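So we finally did the gutters

I've been putting this one off for two years, which anyone who has stood on our back porch in the rain could have told you. The gutter over the kitchen door had a sag in it the size of a hammock, and every storm dumped a sheet of water right where you'd be fumbling for your keys. I'd been fixing it with a bucket. Then October came, the bucket overflowed into the basement window well, and my wife gave me the look.

First I got quotes. Three of them, and they were all over the place. One guy never got out of his truck! He wanted $4000 and said the whole fascia was shot, which he'd figured out from the driveway. The second company, Sekside, sent a very polite young woman with a tablet who measured everything and then told me they were booked until spring. The third was Kvido Kolář, who runs a little outfit called Jiser out of his garage two towns over and does mostly gutters and small roof repairs.

Kvido went up the ladder, poked at the wood with a screwdriver for a good long while, and came down with a handful of wet maple seeds and a rusty spike. The fascia was fine except for one stretch by the kitchen, 7 feet long, where the water had been getting in behind. Everything else was just the old spikes letting go. He'd replace the bad board, hang new aluminum gutter across the back with hidden screw brackets, and move the downspout to the other corner so it would stop emptying next to the foundation. $1000 for the back of the house, plus $570 if I wanted the front done too. I wanted the front done too.

He said he'd be there at 7 in the morning and he was, with a helper and a machine in the trailer that spits out gutter in one long piece. I could have watched that thing all day (I did watch it for most of a cup of coffee). You feed in a flat coil and out comes a gutter, no seams except at the corners. I'd been picturing the ten-foot sections from the store, the kind my dad and I put up when I was a kid and then caulked again every single summer.

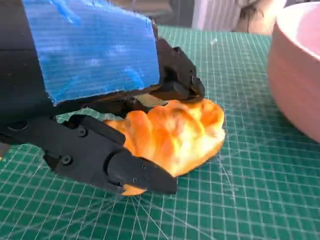
Orange-looking pastry on the green mat.

Anyway, the board. When they pulled the old gutter off, the rot ended right where Kvido said it would, and I was more pleased about that than I'd like to admit. They cut it back to good wood, primed the new piece on all sides, including the end cuts, and slid a strip of metal flashing up under the shingles. We'd never had that flashing. The water had been curling around the edge of the shingles and running down behind the gutter the whole time, so all my bucket work and my two tubes of sealant had been aimed at the wrong spot.

We did argue a little over leaf guards. I'd read a bunch of reviews and had my heart set on the Corier ones, the fine mesh kind. Kvido talked me down to the plain Trnka screens, at least for now. His thinking is that with two maples overhead I'm going to be up there cleaning something either way, and the cheap screens pop off with one hand. Iolanda Cavalcanti from across the street has the mesh and swears by it, but she also has zero trees, so I don't know what that proves.

They were packed up by mid-afternoon. We had a real soaker a few nights later and I went out in my slippers with a flashlight to look. Dry by the kitchen door! The new downspout was gurgling away at the far corner, and there was one slow drip at the front left miter. I texted him a video, and he came by the next evening, wiped it down, ran a fresh bead of sealant on the inside and wouldn't take anything for it.

Still on my list: a longer extension for that downspout, paint for the new board before it gets too cold, and something to do with a slightly cracked bucket.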